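Minutes of the bench working meeting, June 29, 2019
Gremodton Materials Room
Reading time: 2 min
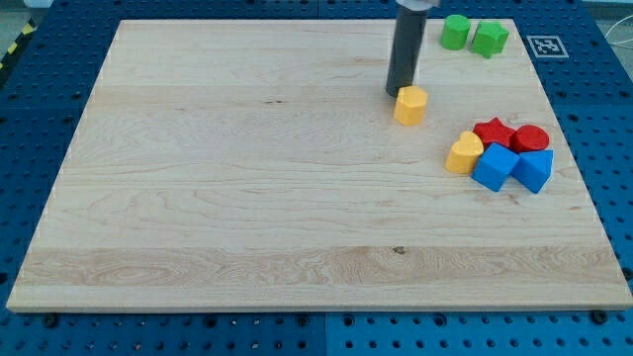
1. Previous minutes
Accepted with one correction. The order placed with Rácz was for edge-joined maple, and the word "veneer" in item 4 is struck out.

2. Work surface
The maple board stays on the blue pegboard table. The meeting discussed replacing it with a plain painted sheet, as the wavy grain and the small dark knot make pale objects harder to pick out. Against this, the present board is flat and its joints are sound. Agreed to keep it until December and then review. No oil or varnish to be applied in the meantime.

3. Shape blocks
The set now in use includes a yellow hexagonal block, a green cylinder and a green star. Blocks are to be stood upright at the start of each session. It was asked whether the two green pieces should be kept apart; no rule was made. Chipped blocks go in the returns tray with a note of the shape and colour. The catalogue number for replacements is 2784, Wovalholm list.

4. Printed marker
The black-and-white square card remains on the table surface, beyond the far edge of the board. It must not be moved during cleaning. If it is, the session is to be logged as void from that point. Spare cards to be printed on matt stock.

5. Cleaning
Dry cloth only on the wood. Pegboard holes to be brushed out every 2 weeks.

6. Costs
Invoice 191 from Rácz approved for payment. The Wumoden quote was held over, the delivery charge being unclear.

7. Any other business
Lamp height: no change. Three requests for extra shelf space were deferred.

Meeting closed.

Related items
Bench rules, revised
Block storage and labelling
Wumoden quote: open points

Contact the Gremodton office | © Gremodton | Back to top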